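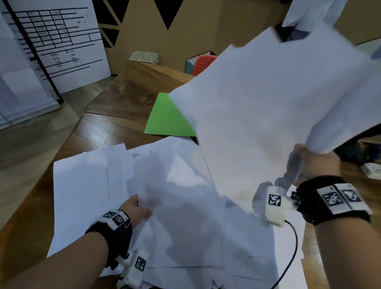
Paper, and plenty of it, on the table.

My grandmother kept every letter she ever received in a biscuit tin, and when the tin was full she simply started another. By the time they came to me there were 40 of them, and I spent most of a wet September on the floor of the back bedroom, reading about hens, hospital visits and the price of coal in Clallar. I meant to be quick, of course. But you open one envelope and there's a pressed primrose in it, and then it's teatime.

I wanted to know whether people still write to one another, so I took the train up to Lumska, where a little letter-writing circle has been meeting above the bakery for years. They post everything with a proper stamp, even to members who live 2 streets away, and last year they sent 135 letters between them (not counting Christmas cards, which they consider cheating!).
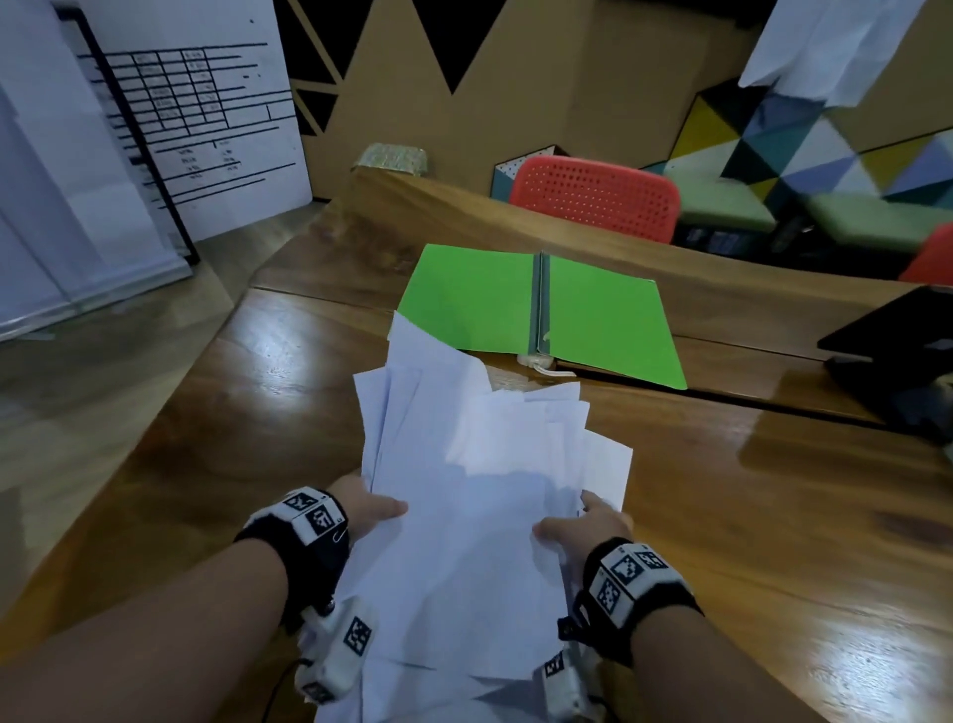

From the Home & Leisure desk

What struck me most was how ordinary the letters are. One lady writes chiefly about her knees. Another copies out recipes, gets bored halfway and finishes with the weather – and her friend in Żak has been trying to make the same plum cake for three years as a result.

If you fancy starting, don't fuss over the paper. A cheap pad will do very nicely, and so will any pen that doesn't blot. Write as you'd talk over the garden fence, and post it before you read it back.
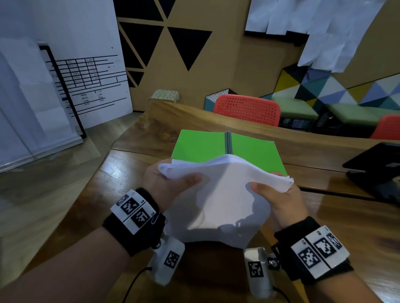
A white cloth in the hands, over the wooden table.

As for the tins, I've got as far as the ninth. I wrote to my cousin about the primrose, and her reply came on Saturday, four pages long and mostly about her new boiler.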